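Visit Report: Open Day at the Jodis Baby Gift Workshop

Prepared for members of the Utau Gift Retailers Association by Sosina Hadgu

In May, a party of 12 members attended the annual open day at Jodis, a maker of baby shower gifts, diaper cakes, and newborn gift baskets. The visit was arranged at the request of members who carry the firm's products and wished to learn more about assembly, packing, and lead times. The party was received at 9:30 a.m. by Dolores Begay, general manager, and Thierry Vidal, who is in charge of design.

Ms. Begay opened with a short history of the company. Jodis began as a flower and ribbon shop and made its first diaper cake to fill a customer's special order. The firm now lists 54 gift designs. Its largest seller remains the three-tier cake in yellow and white, which stores tend to order when the family has not shared whether the baby is a boy or a girl. 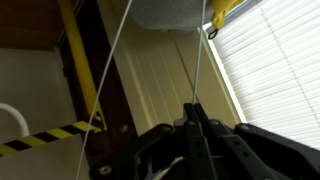 Gripper and white string.

Members then observed the rolling and tiering of diapers. Each diaper is rolled from the folded edge and held with a small clear band. The rolls are stood on end around a cardboard core and tied with a wide ribbon. Mr. Vidal explained that pins and staples were removed from all designs several years ago, and that glue is used only on the base board. A standard three-tier cake uses 54 diapers in size 1. Stores may request newborn size instead, although Mr. Vidal advised against it for showers held well before the due date, as many babies outgrow the smallest size within weeks.

The party also reviewed the blankets and sleepwear supplied by Alemneh. The fall line will include a knit blanket in oatmeal, a hooded bath towel, and a sleeper with a two-way zipper. Several members asked that washing instructions be printed on the outside card so that the wrap need not be opened in the store. Ms. Begay agreed to raise this with the supplier.

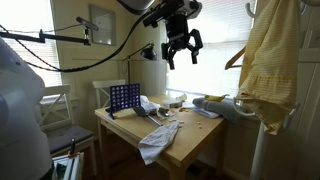 Table by the window, with framed mirror on the wall.

After a lunch break, Ismael Bittencourt spoke on ordering and freight. The main points were as follows.

Standard orders ship within 12 working days.
The minimum opening order is 30 pieces, which may be mixed across designs.
Personalized cakes with an embroidered name require a further week and may not be returned.
Damage claims must be sent with photographs of the outer carton.

Some members felt the opening order was high for smaller stores. Mr. Bittencourt noted the concern and stated that two stores in the same town may share a first order if it is delivered to one address.

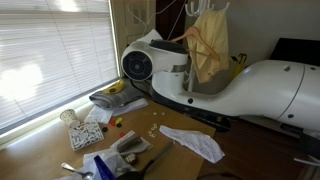
Pale yellow garment on a wooden hanger, beside the blinds.

The final session was given by Mekdes Mersha on the Nandum range of keepsake boxes, which will be offered to association members at an opening price of $30. The boxes hold a hospital bracelet, a first pair of socks, and a small card for hand or foot prints. Samples were passed around, and the lids were judged to fit well. One member reported that the print card in an earlier version had smudged, and Ms. Mersha confirmed that the paper has been changed.

The visit closed at 3:15 p.m. Jodis reported 215 visitors over the course of the open day. Members who wish to receive the fall price list should write to the association office before the end of June, giving their store name and account number.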